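Filed under: Grantee Updates | Textiles & Craft Enterprise

Hi all,

It's time for my spring update on the Skaltemer wool project, and I'll try to keep it shorter than the last one (I know, I know, I said that last time too). The money from your second payment came through fine, thank you, and most of it is already spoken for. Let me take you through where it went and what's still hanging.

First, the wool itself. We bought in 1,555 pounds of raw fleece from the farms up the valley, which is the most we've ever taken in one season. I was nervous about storage, and I was right to be. The old feed barn had a leak over the north end that we only noticed when we started stacking, so we shifted everything to the dry side and spent a weekend on the roof. It's patched now. It isn't pretty, but we've had two good storms since and the bags underneath stayed dry. I'd still like to budget for a proper repair before winter, and I've put a line in for that at the bottom of the spreadsheet.

The washing went slower than I'd planned. Our water heater is fine for small batches, but it sulks if you run it all day, so we ended up scouring in the mornings and carding in the afternoons. Once everybody got used to that rhythm it worked pretty well! The spinners like having fresh roving every day instead of a mountain of it on the first of the month, and I think we'll keep doing it this way even if we get the bigger heater.

We now have 25 home spinners signed up and being paid by the skein. Most of them live out past Unia and used to sell a scarf here and there at church sales, and a few hadn't touched a wheel since they were kids. Going by the skein was their idea. I had wanted to pay by the hour, but they told me (very firmly) that they spin while the soup is on and the grandkids are running around, and who's going to keep a timesheet for that? Fair enough. Quality has been a bit all over the place on the finer yarn, so we've started doing a Saturday-style drop-in where people bring what they've made and compare it side by side. It's the cheapest training we've ever run, and I'd say the most useful. The coffee is the biggest expense.
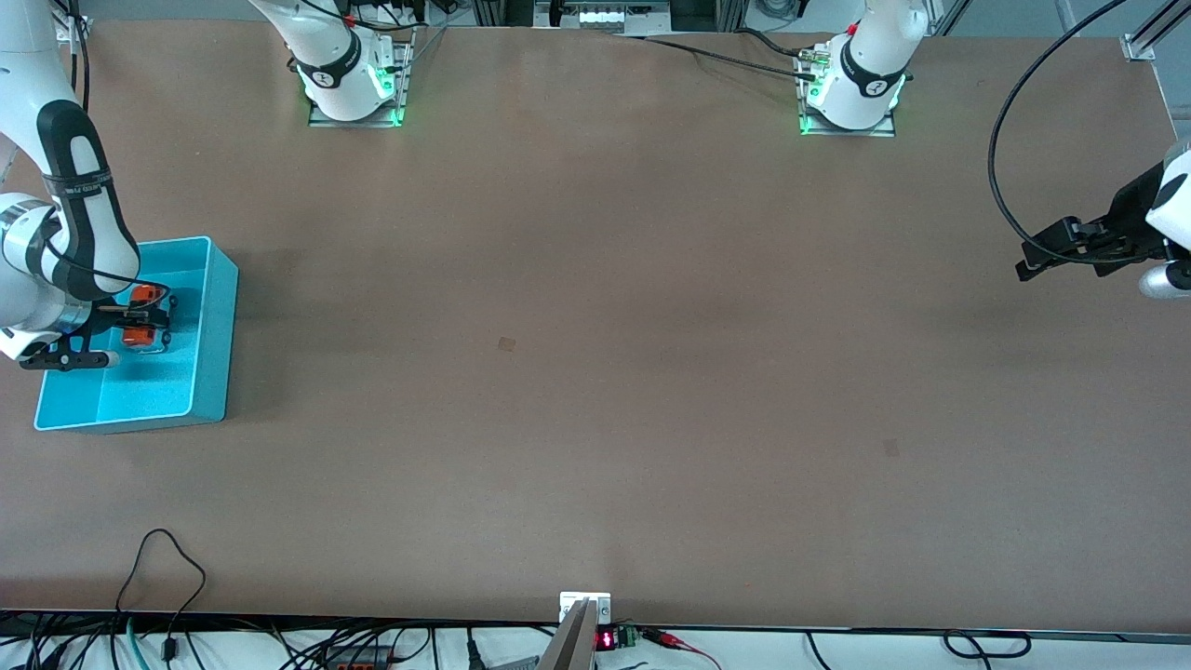 Work table with blue bin, spring 2023.

Dyeing is the part I'm happiest about. We settled on three colors for the first line: a walnut brown, an onion-skin gold and a blue that took us forever. The blue kept coming out gray on the coarser fleece, and we lost a few batches figuring out that the rinse was the trouble and the dye was fine. Those gray skeins aren't wasted, by the way. One of the weavers grabbed the lot for saddle blankets and I've already had people asking if we can make that color on purpose, which made me laugh, seeing as I'm not sure we could.

On sales, the short version is that we're doing better in shops than online. The Nieto store took 200 skeins on consignment in the winter and has since reordered, this time paying up front, and that helped our cash a great deal. The web shop is a different story. I wrote most of the listings late at night and it shows. Half the photos make the gold look like mustard, and the shipping calculator charges people in the next county as if they lived on the moon. I've asked for quotes to get it fixed and will send them over when I have them all.

You also asked about the Plurkon labels. We did go ahead and register the name, and the first roll of woven labels has arrived. They're a little scratchy for hats and perfectly good for blankets and bags, so that's where they're going for now. I'm looking at a softer one for anything that touches skin.

Things that are behind: the bookkeeping (I'm caught up through the end of March, with a shoebox of receipts still to go), the second loom, which is sitting in pieces waiting on a part, and the written dye recipes I promised you. I have the recipes, they're just in my handwriting and have walnut all over them. I'll type them up.

Things coming up in June: shearing finishes, so we'll be weighing and paying the farms again, and we have a table at the county fair. I'd love it if one of you could come out for that. If you do, wear shoes you don't care about.

As for the remaining funds, I'd like to move a little out of travel, which we've hardly used, and into the loom part and the roof. I don't think that needs a formal change request under our agreement, but please tell me if it does and I'll fill out the form.

Call anytime, mornings are loud but I'll hear the phone eventually.

May 15, 2023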